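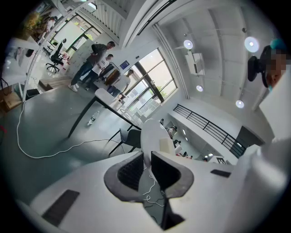
Grakerdale site, household chores trial
Pre-session inspection, hand-held grippers
Form 1702, November
Inspector: Vimala Hegde. Second check: Tanko Ojo

1. Finger pads clean, no lifting at the rim
Pass. Wipe again at midday.

2. Fingers close evenly on a folded cloth
Pass on the second attempt. Left finger slow to return.

3. Internal cables clear of moving parts
Pass. Recheck after 50 grasps.

4. Floor cables taped or routed along the wall
Fail. White cable to be rerouted before anyone walks the course with a tray.

5. Floor under tables clear
Fail. Bottle to be removed.

6. Head bracket secure on wearer
Pass. Strap tightened one notch.

7. Chore list agreed
Cup to shelf: ready for the machine.
Towel folding: operator only. Follen arm still drops the second corner.
Emptying a bin: not ready. Liner tears. J. Brunet disagrees and wants a retest with thicker liners.

Result: hold until items 4 and 5 are closed. Sign-off by R. Uddin.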